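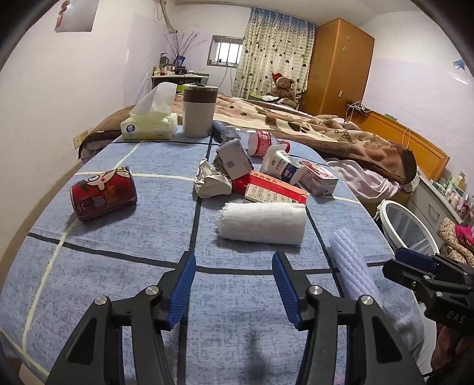 青い格子柄のクロスの上の赤い缶と白いタオル

車両を長期間使用しない場合の保管手順

本ページでは、Fullineが管理する共用車両および貸与車両を、2週間以上続けて使用しない場合の保管手順をご案内します。対象はガソリン車、ハイブリッド車およびプラグインハイブリッド車です。電気自動車については駆動用バッテリーの取り扱いが一部異なりますので、該当する項目の注記をあわせてご確認ください。

2月は利用予約が少なく、Wibisono駐車場に車両が長くとどまる時期にあたります。出張や休暇で車両を離れる予定のある方は、出発の前日までに作業を終えてください。
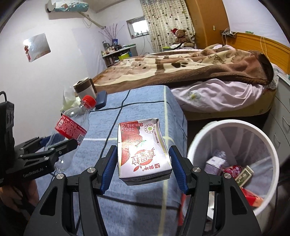 文・構成:Juwita Manurung(Fulline 車両管理課)

保管場所の選定

保管場所は、平坦で水はけのよい舗装面とし、屋根のある区画を優先してください。屋外に置く場合は、樹木の真下を避けてください。樹液や鳥のふんは塗装面に長く付着すると跡が残ることがあります。砂利や土の上は地面からの湿気を受けやすいため、長期の保管には適しません。

Wibisono駐車場を利用する場合は、予約管理システムPritevumの「長期保管」欄で区画を申請してください。承認前に車両を移動させることはできません。承認後に区画を変更する必要が生じたときは、元の申請を取り消したうえで、改めて申請してください。

洗車と車内の清掃

保管に入る前に、車体の下回りを含めて洗車を行います。冬期に凍結防止剤のまかれた道路を走行した車両は、下回り、ホイールハウスの内側およびドア下部の洗浄を念入りに行ってください。洗車後は短い距離を走行し、ブレーキに残った水分を飛ばしてから駐車します。濡れたまま長く置くと、ブレーキディスクに錆が生じ、パッドが固着することがあります。

車内では、フロアマットを外して砂や泥を落とし、完全に乾かしてから戻します。飲食物は未開封のものも含めてすべて降ろしてください。スプレー缶、ライターおよび予備電池類も車内に残さないでください。ドアポケット、シート下、荷室の床下収納は見落としの多い箇所です。灰皿を備えた車両では灰皿も空にしてください。

燃料

ガソリン車およびハイブリッド車は、燃料計が半分を下回っている場合、保管前に給油してください。金属製の燃料タンクでは、空間が大きいほど内部に結露が生じやすくなります。なお、燃料は時間の経過とともに劣化しますので、保管が数か月に及ぶ見込みのときは、事前に車両管理課へご相談ください。

プラグインハイブリッド車は、日常の走行を電気だけで済ませていると、燃料が長期間タンクに残ったままになりがちです。車種によっては、燃料の劣化を防ぐためにエンジンが自動で始動する機能があります。取扱説明書の該当箇所を確認し、給油の記録が古い車両については、保管前にエンジンを使用した走行を行ってください。

補機バッテリー

停車中の車両でも、時計、盗難警報装置、通信機器などが補機バッテリーの電力を消費しています。ドライブレコーダーの駐車監視機能は消費が大きいため、保管中は停止してください。室内灯と荷室灯の消し忘れにもご注意ください。

マイナス端子を外す方法もありますが、車種によっては電動の窓やテールゲートの再設定が必要となり、荷室が開かなくなるものもあります。共用車両の端子は利用者ご自身で外さず、車両管理課にお申し付けください。貸与車両で作業を行う場合は、電源を切ってしばらく待ち、取扱説明書に定められた順序に従ってください。

補充電には、課で貸し出しているBeltskaの維持充電器をご利用いただけます。貸出しは先着順です。接続後は表示灯が点灯していることを確認し、コードがドアやボンネットに挟まれていないかを確かめてください。

駆動用バッテリー

プラグインハイブリッド車および電気自動車では、駆動用バッテリーを満充電のまま、または残量がほとんどない状態で放置しないでください。残量計の中ほどを目安とし、取扱説明書に保管時の推奨値が記載されている場合はその値に従います。充電ケーブルをつないだままにするかどうかは車種により扱いが異なります。タイマー充電の予約が残っていると意図せず満充電になることがありますので、設定を解除してください。

エアコンの事前起動や遠隔操作のアプリも電力を使用します。保管中に車両の状態を何度も照会すると、そのたびに通信機器が起動します。必要のない照会はお控えください。

タイヤとパーキングブレーキ

空気圧は、タイヤが冷えた状態で測定し、運転席ドアの開口部に表示された指定値に合わせます。長く同じ位置に置くと接地面に変形が生じることがありますので、保管期間の途中で車両を少し動かし、接地する位置を変えてください。移動の作業は必ず2人で行い、1人が車外で周囲の安全を確認します。

前回のタイヤ位置交換から2000キロメートル以上走行している車両は、保管を機に溝の深さと偏摩耗の有無を点検し、結果を記録簿に記入してください。交換の要否は車両管理課が判断します。

平坦な場所で保管する場合、自動変速機の車両ではシフトをPに入れ、輪止めを前後に設置します。寒冷地ではパーキングブレーキが凍結または固着するおそれがあるため、輪止めを設置したうえで解除しておくことがあります。電動式のものは自動で作動する設定になっている場合がありますので、解除の方法を取扱説明書でご確認ください。傾斜のある場所では解除しないでください。

施錠と鍵の管理

すべての窓を閉め、施錠後にドアの取っ手を引いて確認します。電子キーは車両の近くに置かないでください。通信が続くことで、キーの電池と補機バッテリーの双方が消耗する原因となります。共用車両の鍵は受付の保管庫に返却し、Pritevumの返却欄に走行距離と燃料または電池の残量を入力してください。

車体カバーを使用する場合は、通気性のある製品を選び、車体が乾いていることを確かめてから掛けます。砂ぼこりの付いた車体に掛けると、風でカバーが動いた際に細かな傷が付きます。

使用を再開するとき

保管を終えた車両は、走行前に次の点検を行ってください。

・車両の下に油や冷却水の漏れた跡がないこと
・ボンネットの内側に小動物の巣や、かじられた配線がないこと
・空気圧が指定値の範囲にあること
・冷却水、ブレーキ液およびエンジンオイルの量が適正であること
・灯火類、ワイパーおよび警音器が正常に作動すること
・車検および保険の有効期間が切れていないこと

始動後、警告灯が消えない場合は走行を中止してください。動き始めは低速とし、安全な場所でブレーキの効きを確かめます。ディスク表面の薄い錆による擦れ音は、通常は数回の制動で収まります。音や振動が続くとき、または車両が片側に寄るときは、速やかに停車してご連絡ください。

電源が入らない車両に、他の車両から電気を供給する作業は行わないでください。ハイブリッド車の中には、他車の救援に使用できないものがあります。

お問い合わせ

保管区画の申請、充電器の貸出しおよび再開時の不具合については、車両管理課(内線147)までご連絡ください。ご連絡の際は、車両の登録番号と保管区画をお知らせください。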